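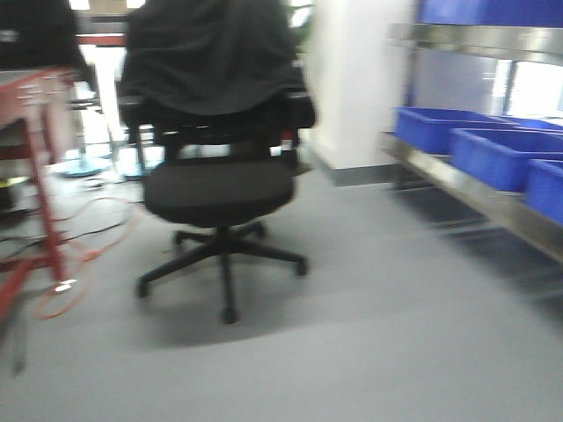
5. Preparing the packing corner and the bins

In this section you set up the packing corner so that it can be used for sorting, for storing small goods and for handing over parcels. It is supposed that the room itself is already prepared as described in Section 4, that the workbench is standing in its final place and that the Zovstead bin set has been unpacked and checked against the delivery list. If some bins are missing, please stop at this point and write to the Gresari service desk. It is not practical to number the bins now and to insert the missing ones afterwards.

For one person the work takes one morning. If the bins come from an older room and must be washed, please reckon with one day.

You need:
– the bins of your set, clean and with dry inside walls
– the sheet of Somogyi labels, 100 pieces
– a roll of wide clear tape and a roll of paper tape
– a soft cloth and mild soap
– reusable cable straps
– a marker pen which does not wipe off

5.1 The floor and the chair

1. Sweep the floor before you bring anything in. Small hard things like screws or pieces of plastic go into the casters of the chair and later scratch the floor.

2. Lay all cables along the wall or along the foot of the workbench. A long extension cable should be gathered in wide loops and fixed with a strap at the bench leg. Do not wind it tightly, also not when it is only for a short time.

CAUTION: No cable may cross the way between the chair and the bins. A caster that rolls over a cable can damage the insulation, and the damage is often on the lower side, where you do not look.

3. Adjust the chair to the person who will pack. The elbows should be a little higher than the top of the bench. Turn the chair one time completely around and check that nothing is touched by the base or by the armrests.

4. Jackets may hang over the backrest, but take care that the sleeves do not reach the casters. If several persons share the corner, it is better to mount a hook on the wall.

Note: The chair is not a step. For the higher shelves use the folding step from the Helturitz accessory box or another step with a locking device.

5.2 Putting the bins in place

The bins are the main part of the corner and it is worth giving them some time. They all have the same purpose, to keep a kind of thing together until it is packed or put back on the shelf. For this reason do not decide the order by what looks nice. Decide it by what you take most often.

1. Place the first bin at the side of your stronger hand. In the daily use it will be the one for goods which are just coming in, so please choose a bin without damage at the rim.

2. Put the next bins beside it. Leave a gap as wide as two fingers between the rims. When the bins touch each other, the full one lifts the edge of its neighbor each time you pull it out.

3. Turn all handle slots to the same direction, toward the person who is working.

4. Push each bin lightly with the flat hand. If it rocks, look at what lies under it. In most cases it is a piece of tape or a corner of cardboard.

5. Leave the bins open while you work. Lids, if your set has them, are kept standing behind the last bin and are only used at the end of the day. 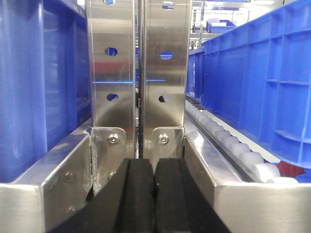

One user of the previous edition wrote to us that the gap of two fingers was for her too small: with winter gloves in an unheated store she could not come between the rims, and she has made the gap as wide as a hand. We find this a good solution if the bench is long enough. On the short bench you then lose the place of one bin, and you have to decide if this is acceptable for you.

6. When the order is decided, work with it for some days before you glue any label. Use paper tape and the marker pen in this time. Most people exchange two or more bins in the first week, and the Somogyi labels cannot be taken off in one piece.

7. Glue the final labels on the short side of the bin, below the rim. Clean the place with the cloth and mild soap, let it dry and press the label from the middle to the outside. Please write the bin number also on the plan that hangs at the door. In our own store bin 56 was without an entry for a whole October, and all the spare handles were in it.

CAUTION: Do not use solvents or hot water for cleaning the bins. The rim can lose its form, and then the bins do not stack straight anymore.

5.3 Putting in bottles and other smooth goods

Empty plastic bottles, tubes and similar goods are light, but they roll, and they slip out of the fingers more easily than one expects. A bottle with a square body is more comfortable to store than a round one. It stays where you put it, and you can lay a second one on top.

1. Check that the cap is closed. Turn it with the hand until you feel the resistance, not further.

2. Wipe the bottle if it feels sticky or oily on the outside.

3. Hold the bottle at the body and not at the cap. With some types the cap is only pressed on, and then you have the cap in the hand and the bottle on the floor.

4. Lay the bottle on its flat side in the bin. All necks look in one direction. Bottles with liquid inside are excepted, they stand upright in a separate bin with a piece of cardboard between them.

5. Bottles without label or printing get a small piece of paper tape with the name of the content or the word "empty". Please do this also when you are sure that you will remember.

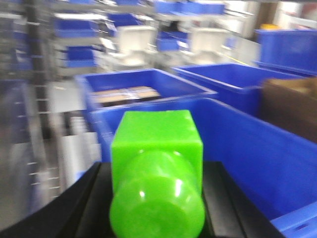

Figure 5-1: Lime-green bottle with square body, lying on its side; blue storage bins behind.

6. Do not fill higher than the lower edge of the handle slot. If more bottles come, take the next bin and enter it on the plan.

Note: Bright colors are helpful when you are searching. If you can choose, put one bright bottle into a bin with dark goods and not all bright ones together. Some of our users sort completely by color, which is also possible, but then the plan at the door must say so.

5.4 Flat packages

Flat cardboard packages may be stored in the same kind of bin, near to the front side, with the long edge parallel to the rim. In this position you can read the address without lifting the package.

1. Close the package with clear tape over the whole length. The ends of the tape go down on both sides by the width of one hand.

2. Stroke the tape with the thumb. Where it is milky, there is air under it and it does not hold well.

3. Put heavy packages at the bottom. A package that bends when you lift it at one end needs a second layer of cardboard.

4. Never lay bottles with liquid over packages. If you have no other space, put the package outside of the bin, on the shelf.

A bin with packages becomes heavy faster than a bin with bottles. Take it at both handle slots and lift it with the knees bent. If you must make a pause on the way, set it down flat on the floor and do not lean it on the edge of the chair.

5.5 The hand-over area with bags and boxes

The hand-over area is where finished things wait until they are collected. A piece of low carpet is suitable, also a rubber mat. On a smooth surface the bags slide when somebody puts a box next to them. Brush the carpet from time to time, as lint sticks to the tape of the packages.

1. Put the boxes at the back, the larger below and the smaller on top. The printed side looks to the front.

2. Place the bags in front of the boxes. A soft bag may lie on its side, this is more stable than leaning it. The zipper should look up or to the front, so that one can check if it is closed.

3. Put the strap so that it stays inside the area. A strap which hangs over the edge will sooner or later be caught by a foot or by a caster.

4. Close all clasps and hooks, or lay them on the carpet where they are visible. Metal parts under a bag can press a mark into the fabric.

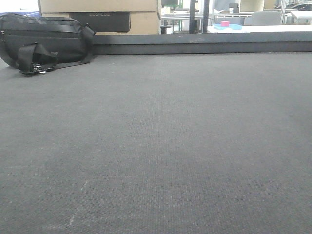

Figure 5-2: Black bag lying on the carpet with its strap and clasp; stacked cardboard boxes at the back.

5. Attach the hand-over card to the loop of the bag. If the bag has no loop, put the card under the zipper pull. For boxes, fix the card with paper tape on the upper side, not over the printing.

6. Things which have not been collected after 7 days are brought back to the shelf, and the card stays in the folder.

CAUTION: Do not stack boxes on a bag, even when the bag feels full. If there is a bottle in it, the cap can open under the weight.

5.6 Check before you start to use the corner

Walk one time from the door to the bench and from there to the hand-over area, with an empty bin in both hands. You should not need to turn sideways or to look for your feet. Then sit down on the chair and take one thing out of every bin. If there is a bin that you only reach by standing up, change it with one that you use seldom.

Compare the numbers on the labels with the plan at the door. Differences are corrected on the plan and not on the bins.

The labels that remain go back to their sheet and are kept dry in the drawer of the bench. For replacement sheets please give the number printed on the back of the sheet when ordering from Gresari. How to add a second row of bins is explained in Section 6.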